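Lab 2: Looking after the laundry cell
Course notes, Calum Halliday

What a great cell to learn on! Two arms, one basket, and every small fault shows up fast. Before power-up, run a finger along the black joint bands and check that cables can move freely through the full reach. Then home both arms and read the cycle counter. Ours stood at 1,587 in January.

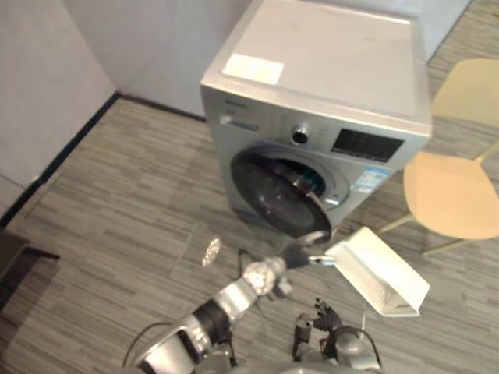
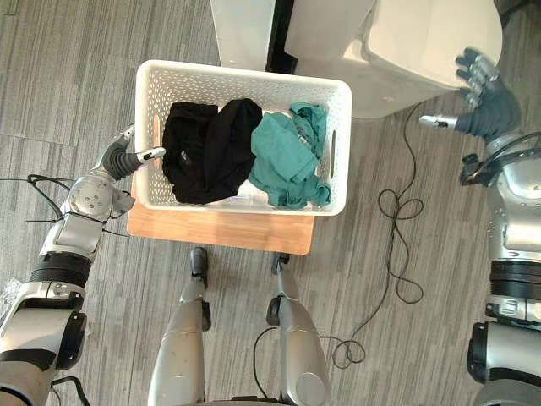
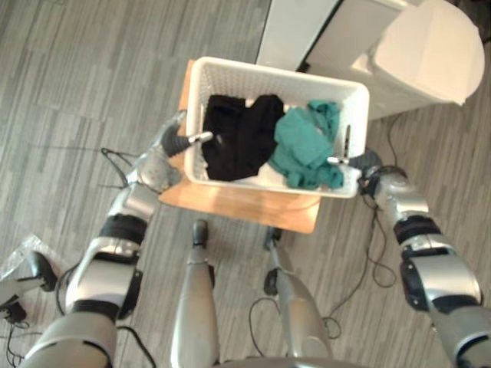 Eftychia Antoniadis would add a step: check the fingertips for play before homing, as a loose tip throws off the grip on a basket rim.

Do that, and log it. If a tip moves, tighten it and home again — both arms, even if only one was touched. Then run the rim grip at low speed with an empty basket and write the new count on the Rallus sheet.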